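How to test a robot arm on plate handling before you let it near your own crockery

I get asked about washing up more than anything else. People find out I mess about with robot arms in the back bedroom and the first thing they want to know is when one of them will do the dishes. My answer for years was "not yet", and it still mostly is, but I've got a much better idea now of which bits of the job are hard. You can find out for yourself with a laptop and a spare Sunday, so I've written up the way I do it.

You don't need a real arm for any of this. I use Drimeck, a simulator I've grown fond of despite its menus, plus a gripper model called Paul (no idea who Paul was). Any simulator that lets you load your own objects and read off contact forces will do the same job.

What you're going to build

One plate, one gripper, one table, one rack. The task is to pick the plate up off the table and stand it in a slot in the rack. That's it! It sounds like nothing. A six-year-old can do it, usually with a bit of shouting, and it took me most of a month to get a result I wasn't embarrassed by.

Step 1: Get a plate into the simulator

Start with a plain disc with a raised rim. Don't go hunting for a beautiful scanned plate on day one, because you'll spend the whole evening fixing holes in the mesh and never get to the lifting. I made that mistake and I'd like you to skip it.

Give it a sensible weight. I put my own dinner plate on the kitchen scales and got 635 grams, so that's what I typed in. If you leave the weight on whatever the software fills in, you may find you've got a plate as light as a crisp packet, and your robot will look like a genius.

Set the friction on the low side too. Glaze is slippery, and it's far worse with washing-up liquid on it. I keep a "dry" setting and a "soapy" setting and run everything on both.

Step 2: Bring the gripper in from above, slowly

Put the gripper well clear of the plate and lower it in small steps. Watch it through a camera mounted near the wrist, because that's the view a lot of these systems have to work from, and it's a real eye-opener. The closer you get to the thing you want to pick up, the less of it you can see.

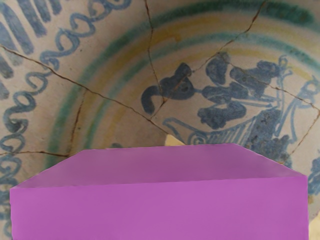 Once you're down near the surface, stop and ask what the machine would need to know at this point. Where's the rim? How high is it? Is the plate sitting flat? You know all this without thinking because you saw the whole plate as you walked up to the table. The software has to either remember it from earlier or work it out again from whatever is left in view. If your set-up allows a second camera off to one side, add it now. Mine made more difference than anything else I tried.

Step 3: Find the edge

A flat plate on a flat table is a horrible thing to grab. There's hardly anything to get hold of. When I do it by hand I tip the near side up with a fingertip and slide my thumb over the top, all in one go, and I'd never noticed I did that until I had to write it down as instructions.

You have three choices. You can pinch the rim from the side, if it stands up high enough. You can push the plate until it hangs over the edge of the table and grab the bit that sticks out. Or you can cheat and use a suction cup. I'd begin with the push, as it's the most forgiving. Move the plate a little at a time and check where it's got to after each shove. Leave a good two thirds of it on the table or you'll be testing the floor.

Step 4: Close, wait, lift

Close the fingers until you read contact on both sides, then wait half a second before you lift. I know, it feels daft to wait in a simulator. But the plate often shifts a bit as the fingers close, and if you lift while it's still moving it swings round and goes. Adding that pause was the cheapest improvement I made.

Lift straight up by a couple of centimetres, check you've still got it, then carry on to the rack.

Step 5: Run it lots of times and write everything down

One good go means nothing. Move the starting position of the plate a little each time, turn it a little, and let the thing run overnight. I did 1472 attempts over a week or so. On the dry setting I got the plate into the rack on 83 per cent of them, and I was thrilled for as long as it took me to picture my own cupboard after a month of that. I'm leaving the soapy number out until I've checked it properly (it's grim).

My friend Malsha Howlader tried the same set-up with a pattern on the plate in place of my plain white one, and her edge finder kept latching on to painted rings in the middle and calling them the rim. So do try patterned plates, and ones with cracks or old repairs if you can get them. A dark line across the glaze looks an awful lot like an edge to simple software. Change only the surface picture and keep the shape the same, then you'll know which one is causing the trouble.

Common problems

Plate shoots off sideways the moment it's touched: your plate and gripper are overlapping at the start of the grasp. Back off a few millimetres.

Plate drops halfway to the rack: you're moving too fast round the corner. Slow the turn before you start squeezing harder.

Gripper presses into the middle of the plate and stays there: it has mistaken the pattern for the rim, or your height reading is off. Check the height first, it's quicker.

Runs fine ten times then crashes: I get this with Drimeck when the log file gets huge. Save a fresh one every 100 runs.

So, can it do the washing up?

Picking up one known plate from a tidy table, fairly well. A sink full of mixed crockery with a fork hiding underneath, no, and I wouldn't believe a video that told me otherwise unless I could see the ones that went wrong as well. Bowls are easier than plates, by the way, and mugs are easier again if you go for the handle.

Next I'm going to try two plates stacked together, which means getting the top one off without dragging its mate along. If you've managed it with a two-finger gripper, please leave a comment with your friction settings, as mine come up as a pair every single time.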